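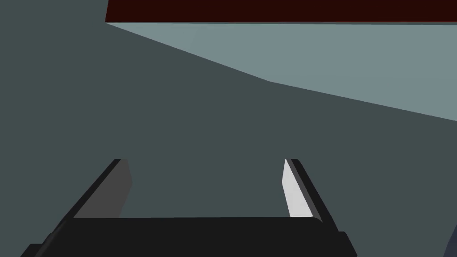 Runners who were told their sports drink would help them hold their pace late in a session ran faster than those given the same drink with no such advice, according to a small study carried out in Turnville over the autumn.

The study followed 68 club runners through a series of 400-metre repeats on the track at Morgan Park. Every runner drank the same lightly flavoured water. Half were told it was a new product designed to delay fatigue. The other half were told it was water with flavouring.

Over the first few repeats there was little between the two groups. The gap opened in the second half of the session, when the runners who expected a benefit slowed down less and rated the effort as slightly easier. Heart rates in both groups were much the same throughout.

Solveig Sjögren, a sport psychologist who led the work, said the result fitted with what coaches see at training.

"People set their pace by what they think they have left," she said. "If you change what they think they have left, the pace changes too. We didn't alter anything in their legs or lungs."

She said the effect was modest and varied a good deal from one runner to the next. A handful of those told about the fatigue product ran no better than they had in a practice session a week earlier, and two ran worse.

Runners were told the truth about the drink once testing had finished. They were then invited back for another session, this time knowing exactly what was in the cup.
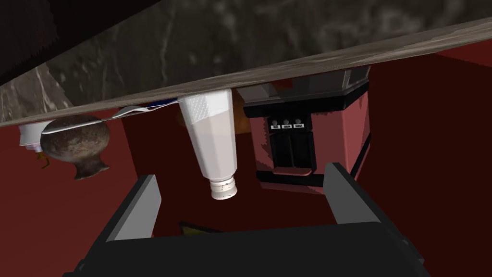 Results from that session are still being analysed, but Sjögren said early figures suggested some of the improvement had carried over. She wants to find out if runners who have gone faster once find it easier to do so again, whatever they believe got them there the first time.

Iolo Powell, who coaches the middle-distance squad at Ranholm Harriers, had 11 athletes in the study. He has since changed the way he runs his interval sessions. The squad no longer hears split times until the final repeat, and he has stopped telling them in advance how many repeats they will be doing.

"Some of them hated it for the first fortnight," Powell said. "They like to know. But a couple who always died in the last two are finishing a lot stronger."

Branwen Llewellyn, a 1500-metre runner in the squad, was in the group told the drink would help. She said she had felt a bit silly when she learned what it was.

"I'd already asked Mum where we could buy it," she said. "Then I looked at my times and thought, well, I did still run those."

Not everyone is convinced. Caradog Lougher, who coaches distance runners at the neighbouring Hovia club, said a single track session under close watch was a long way from a race. He pointed out that none of the runners had been tested over anything longer than a set of repeats, and that athletes often lift when they know someone is holding a clipboard.

"I'd want to see it over ten kilometres, in the wind, with nobody handing them a cup," Lougher said.

Sjögren agreed that longer distances were the next step. Her group plans to recruit 200 runners for a road trial starting in May, with entry open to anyone over 18 who has finished a 10-kilometre event in the past year. Sign-up forms will be available at the Morgan Park clubrooms from 6 pm on training nights.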